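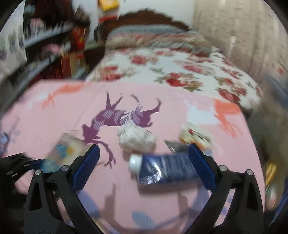 Skonari Lane: the big tidy, in pictures

Welcome back to our little corner of the page! March is when we finally get round to the drawers, the baskets and that one bag in the hall that everybody walks past, and this year it took us two whole afternoons (with a good long break for soup in between, I should add). The pink deer blanket came out of the linen chest for it, as it does every spring, so the small things have somewhere soft to land while we decide what stays.

The sorting rule is the same as ever: tubes and creams together, papers and tissues straight to the bin, and anything with a lid gets its lid checked before it goes back on a shelf. A half-used tube is still perfectly good, so please don't toss one just for looking a bit crumpled!

We filled 3 boxes for the Siltum swap table, and there are 25 jars still waiting for labels in the pantry, which I'm saving for a rainy Monday. If you'd like any of them, leave a note at the Erkus Street door and I'll put a couple by for you.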